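Search this board
Home Forums Perception Planning Log in

Fixed camera and wrist camera disagree on which bin

brisa_a
Two-bin sort on the Gruvport stack, release 417. The detector labels both bins fine from the fixed view. The planner still sends the lying bottle to the wrong bin on some runs.
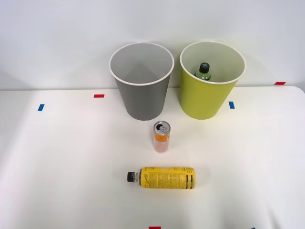 I re-ran the hand-eye calibration in April and it changed nothing. Segmentation threshold is at the default.

lozano_k
Sounds like calibration anyway. How many poses did you use?

brisa_a
30, spread over the table. Residuals are low.

mamora
I don't buy calibration. A bad transform gives you a near miss at the rim. A clean drop in the other bin is an ID swap. Check whether the tracker sorts bins by x in each camera.
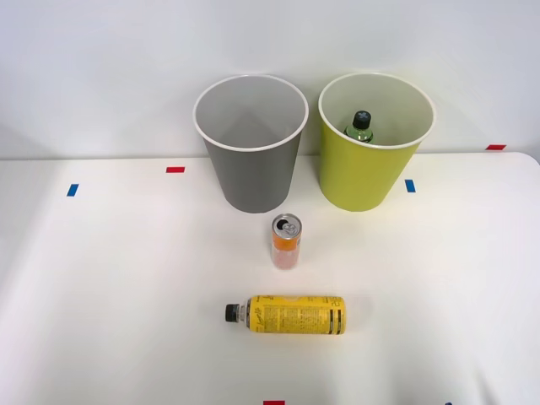

Ours did that, and it keyed them 0 and 1 with no color check. When only part of a bin was in the wrist view, the order fell apart.

lozano_k
Fair, but I'd still log the transform before touching the tracker.
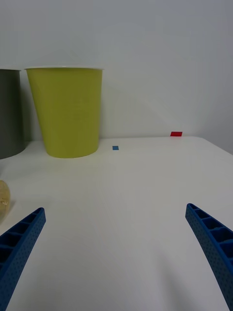
sbalaskas
Can I just turn off wrist updates for the bins?

mamora
For fixed bins, sure. Latch both poses from the fixed camera at the start and use the wrist only for the grasp. Set bin_update to 2 in the planner config.

brisa_a
Trying that tonight. Will post the log.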